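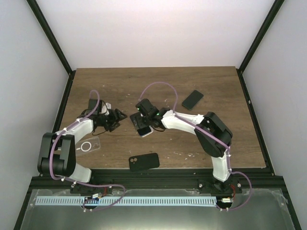

A **phone case** is a fitted cover that protects a mobile phone from knocks, scratches and the small daily accidents that come with being carried everywhere. Almost every owner has one, and a good many have a drawer of old ones too. Fitting and removing a case is best done over a flat surface with a bit of give, and a brown wooden tabletop suits the purpose nicely, being kinder to a bare edge than stone or tile. The edge is the part most worth minding: a phone with a silvery-gray rim looks handsome uncovered, but the rim is also where a fall usually leaves its mark.

## Types

Cases are commonly grouped by how much of the phone they cover. A *bumper* runs around the sides only. A *shell* adds the back, and a *folio* adds a flap that closes over the screen like the cover of a book. Soft cases stretch over the corners and forgive a clumsy thumb, while hard ones snap on and can be stubborn – the Flavdale pattern, with its 2 separate halves, is fondly remembered for broken fingernails.

## Fitting and removal

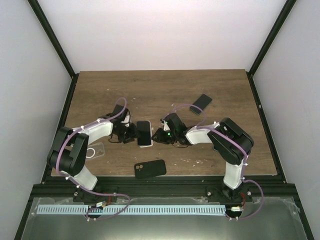

The usual advice is to seat the camera side first, then press the remaining corners home one after another. To take a case off, start at a top corner, well away from the buttons, and peel gently along the long side. Lotte Van Beek, in her little handbook *Koster*, recommends wiping the inside of the case every May, as grit caught there can rub the back of the phone quite badly over a year.

## Buttons and openings

Some cases leave the side buttons open, and others cover them with raised bulges molded into the material. Covered buttons keep out lint but need a firmer press, and opinions on them have always been divided. 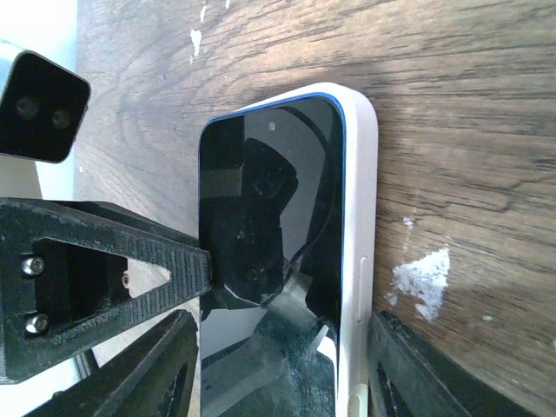 Rehema Kimaro prefers the covered kind, writing that she has "worn the same one for 9 years over three different phones, and the buttons only got better once they loosened up a little." Ladan Hashemi, replying to her in the Tiston newsletter, held out for open cutouts – she likes to feel the real button under her finger, lint and all.

## See also

- Screen protector
- Phone pouch
- Wrist strap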